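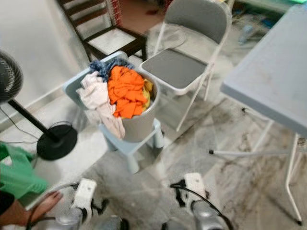 Branberg Youth Judo Program
Interim Progress Report to the Masten Fund
Reporting period: September through midyear
Submitted by Khang Ông, Program Director

1. Summary

The Masten Fund award supports after-school judo instruction for children ages 8 to 14 in the Branberg district. Classes opened in September as planned and have continued without a break in the weekly schedule. Enrollment met the target set in the grant agreement. Attendance in the older group fell short of it, and the steps taken are set out in Section 3.

2. Activities

Instruction is given at the Fikeck Street hall, which was built in 1922 and has served as the club's home for most of its existence. The program runs 6 classes per week, divided between a beginner group and an intermediate group. Each class lasts one hour and is led by a certified instructor with one assistant on the mat.

Over the period the program delivered over 506 student hours of instruction in the beginner group alone. The curriculum covers falling safely, basic grips, hip throws and hold-downs. Students in the intermediate group have also started supervised free practice. The first belt test was held on a Monday evening so that parents working weekend shifts could attend.

The used mats purchased from the Từ Academy were delivered and installed. The seams on the east side of the mat area separated twice and were re-taped. Darren Inskip, Head Instructor, has asked that a fixed wooden border be installed to hold the mats in place. A quote has been requested.

3. Attendance and Retention

Beginner attendance has been steady. Intermediate attendance dropped when the middle school moved its dismissal time later, which left students too little time to reach the hall before class. The intermediate start time was moved to 5:15 p.m. Attendance has recovered in part, and the final report will include a comparison by month.

Two families withdrew after moving out of the district. Their places were filled from the waiting list.

4. Staffing and Safety

Both assistants completed first aid and concussion awareness training. There were 2 reportable injuries, a sprained wrist and a bruised collarbone. Both students have returned to full practice. Incident forms are on file and can be provided on request.

5. Budget

Spending is within the approved budget. Uniform costs were higher than projected, as more beginners needed loaner uniforms than expected. The difference was covered by savings in the travel line. The program requests the Fund's written approval to move the remaining travel balance to equipment, to be applied toward the mat border.

6. Next Period

- Second belt test for both groups
- Friendly meet with the Từ Academy, location to be confirmed
- Parent survey, in English and Vietnamese
- Installation of the mat border, subject to approval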